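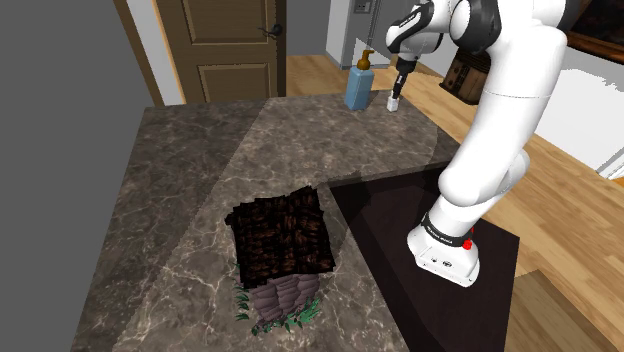 Figure 1. Simulated kitchen counter with the arm, soap dispenser and hut model.

4. Fault Analysis: Gripper Descent Past the Commanded Height

4.1 Summary of the fault

During the second block of simulated pick trials, the controller drove the gripper below its commanded height and into the countertop collision mesh. The physics engine resolved the overlap with a large contact force, after which the joint states became invalid and the episode ended. The fault occurred in 66 of 800 episodes. No hardware was connected. The same controller was scheduled for transfer to the lab arm, so the fault was treated as a safety matter and the transfer was put on hold.

4.2 Setup

The task was to move above the hut model, descend, close the fingers on the roof and lift. Episodes were generated with Tanex, our scene randomizer, and run on the department cluster, Clurstead. The controller was the Itent planner with its default settings, apart from the descent speed, which was raised to shorten the runs. The soap dispenser was treated as an obstacle and was not a grasp target.

Each episode logged joint positions, commanded and measured gripper height, and contact force. The log was written once per control step.

4.3 What the logs showed

The first assumption was a planner error, and two days were spent on it without result. Commanded height never went below the counter surface in any of the failed episodes. Measured height did. In the worst case the peak contact force was 1,951 N, reached within a single control step.

All 66 failures shared one condition: the hut model had been replaced by a second variant with a different bounding box. The height of the grasp point was read from the asset file at load time. For the second variant, that value was stored relative to the center of the model. The Roy conversion script expected it relative to the base. The script applied the offset to the gripper frame instead of the target, so the command looked correct in the log while the fingertips were being sent too low.

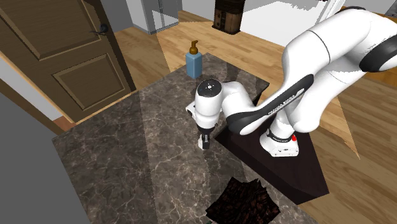 The offset error alone did not cause every bad episode. At the original descent speed, the force limit stopped the arm before the joint states were lost. At the raised speed the limit was checked too late. We reran the failed seeds at 75 percent of the raised speed and the limit tripped correctly in all of them, although the grasp still failed.

4.4 Corrective steps

The Roy script now rejects any asset that does not state its origin. Logged height is computed from the fingertips. The force limit is checked inside the physics step and can no longer be skipped by a slow control loop. The descent speed was returned to its original value.

After these changes the full set of 800 episodes was repeated with no mesh overlap. Grasp success is reported in Section 5.

4.5 Remaining issues

The counter is modeled as rigid, so the force values should not be read as estimates for the real arm. Transfer remains on hold until the force limit has been tested on hardware.

Filed under: Student Projects, Robotics, Simulation
2 comments | 5 shares
Contact the department | Back to top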